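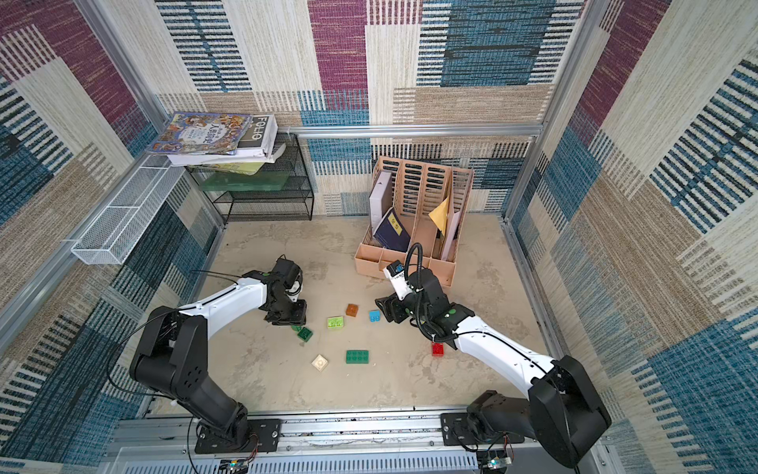
Selina Baumgartner puts the difficulty in one line: a vaccine that is never given protects no one. Her remark comes from a talk to student nurses at Irklow, and it is a fair place to begin a chapter on vaccine uptake.

Chapter 6
Why people miss their vaccines

The last chapter dealt with how vaccines are made and tested. We now turn to what happens once a vaccine has been approved and paid for. In most districts some of the people who are offered a vaccine do not have it. The share who do is called uptake, and it is usually given as a percentage of those eligible.

Uptake should not be confused with effectiveness. Effectiveness tells us how well a vaccine works in the people who receive it. Uptake tells us how many receive it. A district may have a very good vaccine and poor protection if uptake is low.

6.1 The Vorkholm records

Many of the examples in this chapter come from the district of Vorkholm, where Nadhirah Hidayat and Wyn Kemeys studied the winter flu programme. Their records cover 1000 adults who were sent a letter. By the end of January, 478 of them had been vaccinated, an uptake of 47.8 per cent.

Hidayat and Kemeys then wrote to 100 of those who had not come forward and asked why. Few were firmly against vaccination. More common answers were that the clinic closed before they finished work, that the letter had gone to an old address, or that they had meant to go and forgot. Some thought flu too mild to bother with.

Answers of this kind need care. People who reply to a letter may differ from those who do not, and a person may give the reason that is easiest to write down. We return to this problem in section 6.4.

6.2 Access and attitude

It is useful to sort the reasons into two groups. Problems of access include distance, opening hours, cost, language and out-of-date records. Problems of attitude include fear of side effects, lack of trust, and the belief that the illness is not serious. The two often overlap. Someone who is slightly worried may still go if the clinic is next door, and may stay at home if it is two bus rides away.

Health services have more direct control over access. In the town of Baert, evening clinics were opened without any change to the letters or posters, and Daranee Yimyam compared uptake before and after. Her figures are set out in Table 6.1, at the end of the next section.

Before reading on, write down the last vaccine you were offered, how you heard about it and how far you had to travel.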